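Slip casting for beginners – plaster molds or just pinch it?

sidra_s
Posted Jan 24, 2023
I finally poured my first mold and I'm hooked! I used Kislow casting slip, left it in for 20 minutes, and the cup popped right out. Now I want to make everything this way. What does everyone here start with?

kngcobo46
Welcome! Soft, rumpled shapes are so much fun to cast – small wobbles look right at home on them. Watch your undercuts though. One deep fold and the plaster won't let go.

RoyerClay
I'd start with pinch pots. Molds are great, but you learn what clay does with your fingers first. My first 4 casts all cracked at the rim and I had no idea why.

sidra_s
I get that, but casting is what got me excited in the first place! I'd never have touched clay otherwise.

doaa.e
Same here. Évan, your rims cracked from draining too early, I'd bet. Pinching wouldn't have fixed that.

RoyerClay
Maybe so. I still say hands first.

kngcobo46
For shape ideas, I love a rolled top like a paper sack. 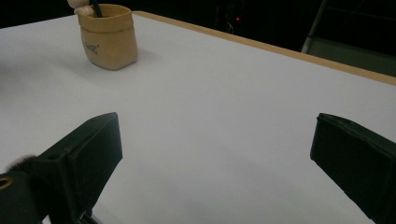

kacper_ch
How long should a new plaster mold dry before the first pour?

doaa.e
Give it a week in a warm room with a fan, and longer if it still feels cool against your cheek. Mine from Rudd took ten days.

kacper_ch
Thanks! Pouring in April then, once the garage warms up.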